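Trorkholm blocks and cubes - gallery

June 20, 2021

Quick one today, no time for the long write up. Finally went through the toy block pile and the color samples for the Trorkholm page, so these are my notes plus the pictures. Captions are short. Will fix spelling later (maybe).

If you're new: I collect and paint plain cubes. Blocks, counting cubes, sample cubes from paint places, anything square. Wood mostly. The oldest set I've ever held was stamped 1803 on the lid and no, it wasn't for sale, I asked twice.

What's new since last time

- Box of pastels from Lev Tymoshchuk. Thank you Lev!! Packed in newspaper, all corners fine.
- Two sets from Nikmont, the older kind with the sliding lid. One lid is stuck. Soap didn't help.
- Nearly 100 loose ones out of a school clearance. Mostly chewed.

The chewed ones I'm sanding down. 2000 grit for the last pass, wich is overkill but I like the feel. Don't start that high, you'll be there all week.

On the pastels

These are the ones people keep emailing about. Pastels go wrong fast. Too much white and they look like chalk, too little and you're back to nursery red and blue. Best ones I own are the soft blues and pinks. Yellow I've given up on. Green is hit and miss, and the Thongsuk greens are a miss, sorry.

They also change a lot depending what's underneath. Dark shelf, they glow. Brown paper, they go muddy. White is the honest test, every little difference shows up and the shadows stay soft and gray. I do all my comparing on white now.

The two colors I'd start with

Light blue first, pink second. Keep them about the same size if you want to compare, a bigger block always looks paler to me.

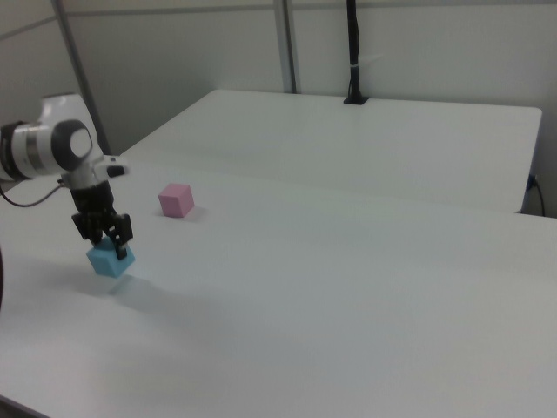
Pink is the fussier of the pair. It needs a second coat nearly every time and it picks up fingerprints. Blue you can get away with one, if the wood was primed. I use the Kenumum primer, thinned a bit. Let it sit overnight, don't rush it like I did with the first batch, had to strip the lot.

Spacing matters too when you're laying colors out. Leave a gap. Push them right up together and the pink throws a bit of itself onto it's neighbor and you end up repainting something that was fine.

Still to come

The Nikmont boxes, once that lid is open. Greens, if I find any worth showing. Swaps open again in July, same rules, you pay your own postage and please wrap the corners.

Mail is slow right now so give me a few days.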